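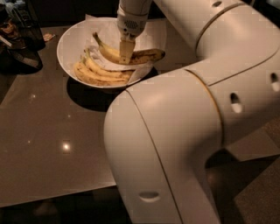

Notes on the fruit set we have been recording at Harembridge. 2,242 episodes so far, all teleoperated, one arm, one table. Posting what we changed in the collection protocol and what I would change again.

---

The task is narrow: take one banana out of a bowl, put it down on the table, return to the home pose. An episode ends when the operator releases the trigger at home, whatever happened in between. Success is labelled later by a second person, from the recording.

---

We label later for a dull reason. Operators marking their own attempts were generous. At Fustham we ran a batch both ways, and the disagreements were nearly all "fruit left the bowl but was dragged over the rim". We now give that its own label.

---

Bananas are a poor first object if you want clean numbers. They overlap, they curve, and the grasp that works on the top one often pins the one under it. That is also why we picked them. The old set was wooden blocks and the policy trained on it had never met an object resting on another object at an angle.

---

Four to a bowl is standard. With one or two, operators settle into a single approach and you get the same trajectory over and over. With more than four they spend the episode avoiding collisions and the reach gets very slow.

---

The paper towel stays in. Without it the fruit slides on the bowl when a finger touches it, and half the recording becomes chasing. With it you get some friction and a changing white background. Crumple it again at every reset — a flat towel for a whole session shows up in the data.

---

Reset rule: 20 episodes, then empty the bowl, re-lay the towel, put the fruit back in a different order and turn the bowl. We used to reset every 100. The start positions were so alike that the policy more or less replayed a path and ignored the camera. Should have plotted them sooner.

---

Ripeness matters more than I expected. Green ones are stiff and the finger contact is short and clear in the force trace. Spotted ones give a little, so contact comes on gradually and the gripper closes further for the same effort. We log ripeness as a three-level tag per bowl. Per fruit would be better.

---

Contact is the part worth recording carefully. Many operators come down from above, touch the top banana, pause, then adjust. We used to trim those pauses. Don't. The model trained on trimmed episodes came down and closed straight away, wherever it was.

---

Glossy dark table: keeping it. Highlights move when anyone shifts a lamp and the depth sensor dislikes the surface, but the kitchens we want to run in have shiny tables too. The matt sheet at Plellmont gave nicer depth and a worse policy everywhere else.

---

Storage: the joint log and video were drifting apart by a few frames over long sessions. Mai, our recorder, now stamps both from one clock and refuses to save an episode if the gap grows. It has thrown away 20 since the change. Acceptable.

---

Next is a deeper bowl, then mixed fruit. The second one needs the label sheet rewritten first, as "top item" is ambiguous once a grape is involved. Split files and the label sheet go up in October.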